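August 15, 2025

What a day! We crossed 1,109 episodes in the simulated cell this morning, and by the time I shut my laptop we were at 1,475. I kept running over to Sivaprasad's desk every time the counter jumped, and he was very patient about it.

The big change is that I stopped starting every episode from the same pose. Celeste has been saying for weeks that the policy was just memorizing one path, and she was right. Now the arm starts somewhere a little different each time, and so does the light. I drove 59 of today's episodes myself by hand, slow ones, with lots of corrections left in - I think the corrections are what Plarnitach needs most. It has seen plenty of perfect moves and hardly any recoveries.

Threw out 10 where I let the plate clip through the riser. Sivaprasad wants a collision check before anything gets saved, so that's tomorrow morning.

Also renamed all the deck positions in the task text so they match the labels. Should have done that in August of last year!! "Pick up the yellow plate from D2" is so much nicer than "object_b."
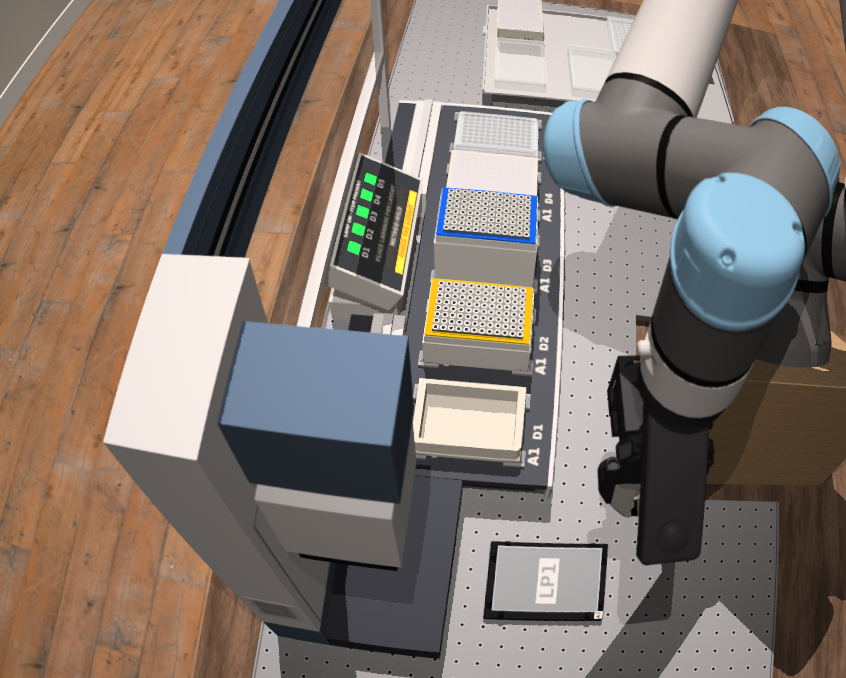
Today's layout: blue-rimmed plate on D3, yellow on D2, empty reservoir on D1.

Next I want to swap the two plates and see if the language part holds up. Celeste bets no. I bet yes, and I can't wait to find out. Need to ask her where the Bromora export script lives now.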